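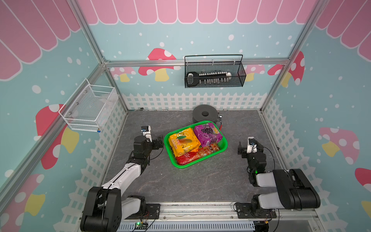
Barry Stockdale says no sane person would teach two robot arms to pack a shopping basket for fun, and he has put his name down twice. We need 8 more like him.

Oltine is looking for paid testers for Gemel, our two-armed tabletop kit, before it goes on sale to people who haven't been warned. You'll steer both arms through small household jobs: snack packs into a basket, basket to where it's wanted, and again. Then you fill in a form saying what annoyed you. The last lot found plenty, and the form is now longer.

Sessions run through February at our Birkovura workshop, 9.30 to 1, with a tea break that has never yet started on time. We have nearly 700 runs recorded and want 2,316, so you can see how the mornings will go.

You should be over 18, have two working hands and be able to drop the same packet repeatedly without taking it personally. Experience with robots is welcome but tends to make people argue with the manual. Mushrooms are part of the decor and not open to feedback.

Lunch and bus fares paid. Write to Abdel Hamid at the workshop, saying which mornings you can do and whether you're left-handed.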